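Sumgate Facilities and IT Service Desk
Request category: Heating and ventilation, shared kitchen and meeting area
Building: Galbraith
Status: Open, awaiting part
Reported by: Hatem Zerouali

Summary of issue
The wall oven in the shared kitchen, labeled "Oven" on the Madia control panel, does not hold its set temperature. It also trips the kitchen circuit when the meeting area ventilation is running. The fault was first recorded in March and has returned after two resets.

Steps taken
08:40. Circuit reset at the distribution board. Oven set to 300 degrees. The panel displayed fault code 13 before the set temperature was reached.
09:15. Control panel restarted and the schedule cleared. The fault code did not return during preheating, but the circuit tripped when the ventilation moved to its daytime setting.
10:05. Ventilation placed in manual mode. The oven ran for almost 5 minutes and then shut off. No fault code was displayed.
10:30. Door seal inspected and found to be in acceptable condition. Temperature sensor connector found loose and reseated.
11:20. Test repeated with the sensor reseated. The displayed temperature varied while the setting remained unchanged. Sensor marked for replacement.
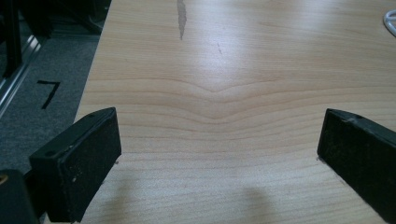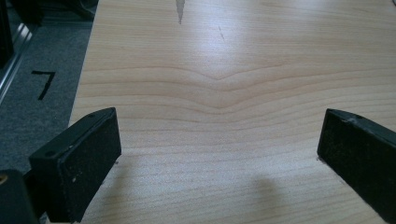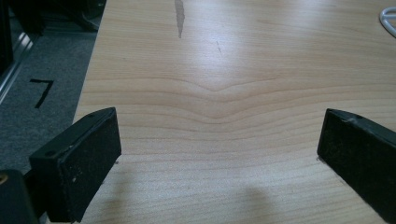 Tabletop, then the white display rack.

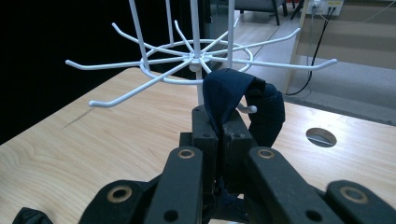 Hatem Zerouali replied that the circuit had tripped again at 14:10 with the oven switched off at the panel, and asked whether the ventilation unit should be examined before a sensor was ordered. He added that staff on floor 3 had lost power to their kitchen outlets at the same time.

Service desk response
The report from floor 3 indicates that the two kitchens may share a supply that is not shown on the current drawing. The ticket has been amended to include an electrical inspection. The sensor order will proceed, as the variation in the displayed temperature was recorded separately from the circuit fault.

Until the inspection is complete, the oven must remain isolated at the distribution board. The ventilation may be used in manual mode only. Staff are asked not to reset the circuit themselves and to add the time of any further loss of power to this ticket.

Priority changed from Normal to High.
Next action: electrical inspection, both kitchens.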